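Chapter 7
Handling Things That Break

What this chapter covers: choosing a grip, planning a lift, working with two arms at one table, keeping a useful notebook

If you have worked your way through the first six chapters, you have by now picked up a good many foam blocks, and you may be feeling rather pleased with yourself. You should be! A foam block, though, is a very forgiving partner. Squeeze it too hard and it gives a little; let go of it too early and it bounces, and you fetch it from under the bench and try again. The objects in this chapter are less generous, and we have chosen them for that reason.

Our running project is the glass rack, which began as a one-week exercise in the after-school robotics club at Nustby and grew until it filled most of January. The students named it Canard, for reasons that have been explained to us several times and that we still can't repeat with any confidence. The task is easy to say out loud. Stemmed glasses have to be hung by their feet on a wire rack, and later taken down again, by two arms sharing a single table. Most teams believe on the first day that they will be finished by the second.

What makes it hard? Think for a moment about how you pick up a wine glass yourself. You probably take it by the stem or cup the bowl from underneath, and you hardly look at your fingers while you do it. You feel the weight shift and you adjust. A two-fingered gripper has to be told where to close, how far, and how fast, and a clear glass gives its camera very little to go on. Light passes through the bowl, bends, and shows you a stretched version of whatever is behind it. One Nustby team spent 4 sessions tuning a program that was looking, quite faithfully, at a reflection.

Then there is the rack itself. The foot of the glass has to meet a curved wire at the right height and the right tilt, and the wires are close enough together that a glass already hanging can easily be in the way of the next one. With two arms you gain a helper, and you also gain something new to bump into. We will come back to this in Section 7.3, where you will draw a simple map of who is allowed to be where, and when.

You won't need a wine glass to begin. The Morndale kit includes plastic goblets, and if your club doesn't have the kit, any light plastic cup with a stem will do nicely. Please stay with plastic until your teacher has signed off on your first 16 lifts. Real glass comes out in the last section only, with eye protection on and an adult at the stop button - no exceptions, even for teams that are running behind.

Before you read on, talk over these questions with your partner and write down what you think, even if you aren't sure:

Where on a stemmed glass would you place the two fingers of a gripper, and would your answer change if the glass were lying on its side?
If you could put only one camera on your setup, would you fix it beside the table or mount it on the wrist?
Which glass would you hang first, and which would you take down first?

Keep that page. Bashir, the practice program we use from Section 7.2 onward, will ask you for the same decisions as numbers, and it is good fun to see how far your first guesses have traveled by the end of the chapter.

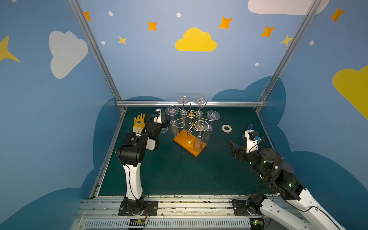
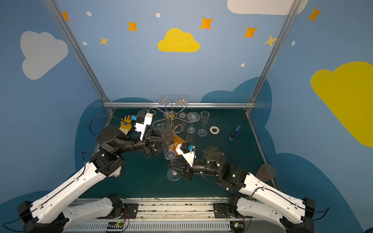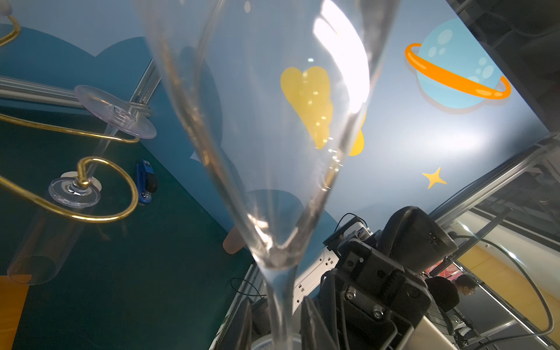 Figure 7.1 Stemmed glassware and the wire rack. First and second: the whole table, with both arms. Third: a flute seen close up from a camera on the arm.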